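Prekero Shelf and Floor Condition Records: README

Summary

The Prekero records document the condition of low shelving, small ornaments kept on open display, and the stone floors beneath them. The collection was prepared by the interiors group at Zeleke and is maintained jointly with Divier. It is intended for staff engaged in furniture repair, household inventory and floor care, and for students in related training programs. The present release is dated 27 December 2025 and replaces the release issued in April.

Contents

The release consists of 40 room records. Each room record is a plain text file containing a floor entry, one or more furniture entries and a list of displayed items. Photographs are stored with the room record to which they belong. A glossary of condition terms is supplied as a separate file and should be read before any of the records are used.

Room records were written by trained recorders following the Odex entry form. Catrin Bevan and Hagos Habte served as lead recorders. Ileana Rusu edited the glossary. Selamawit Mamo reviewed the floor entries, and Wenche Bråten is responsible for the release as a whole.

Floor entries

A floor entry gives the material, the ground color, the character of the veining and any debris present at the time of recording. Polished and honed finishes are entered separately where the recorder was able to establish the finish on site. Where this could not be done, the finish field reads "not established" and should not be filled in by later users.

Marble floors require particular care in the wording of entries. Natural veining, filled cracks and open cracks can resemble one another closely, especially in dark stone with a dense pattern of pale lines. Recorders were instructed to use the word "vein" for any line that had not been tested by touch. The word "crack" is reserved for lines in which an edge could be felt. Entries made before April did not observe this distinction consistently, and 25 of them have been reworded for the present release.

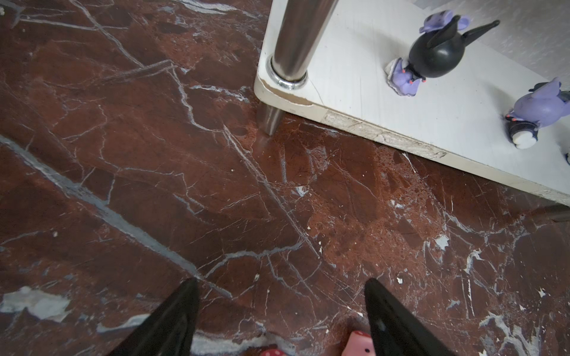 Loose debris is entered as light, moderate or heavy. The rating applies to the floor as found, before sweeping. It does not form part of the condition grade for the stone itself, and the two fields should not be combined in summary tables.

Furniture entries

Shelf units are described by board, edge, support and joint. The board field covers the facing and its wear. The edge field covers chips, scuffs, lifted banding and exposed core. Where particleboard is exposed, the entry states whether the exposure is confined to a corner or continues along the front edge. White facings show this kind of damage more readily than wood-toned facings, and users comparing units of different colors should take this into account.

Chrome legs and collars are entered under supports. Reflections from a colored floor can be mistaken for rust or staining on polished metal, particularly near the foot of the leg. Recorders were asked to view each leg from two positions before entering any discoloration.

Condition grades run from 1 to 5, with 5 assigned to pieces showing no visible wear. A grade describes appearance only. It is not a statement of structural soundness, and no load testing was carried out for this release.

Displayed items

Figurines and similar ornaments are listed in order from left to right as seen from the front of the shelf. Each item receives a short description of its general form, its principal colors and its base. Recorders did not assign a maker, a period or a monetary value. Where the subject of a figurine was uncertain, the form was described in general terms and the subject field was left blank. A pointed projection, for example, is entered as "beak or horn" unless the recorder could determine which was meant.

Items were not handled, turned or rearranged for recording. Details on the back or underside are accordingly absent. Partly hidden items are listed with the note "incomplete view" and are excluded from the color index.

Known limitations

Color terms reflect the judgment of individual recorders under ordinary room lighting. Lavender, lilac and light purple have been merged in the index, as have navy and dark blue. The original terms remain in the room records. Gray and bluish-gray are retained as separate terms for stone but are treated as one term for all other surfaces.

Coverage is uneven. Low open shelves are well represented, while wall-mounted shelves and closed cabinets appear in few records. The collection should not be used to estimate how common any type of damage is in homes generally.

Use and corrections

The records may be used for teaching, internal reference and noncommercial research, provided that the release date is cited. Redistribution of individual room records without the glossary is not permitted. Proposed corrections should identify the room record, the field concerned and the wording requested. They are reviewed by Wenche Bråten and, where accepted, entered in the change file that accompanies the next release.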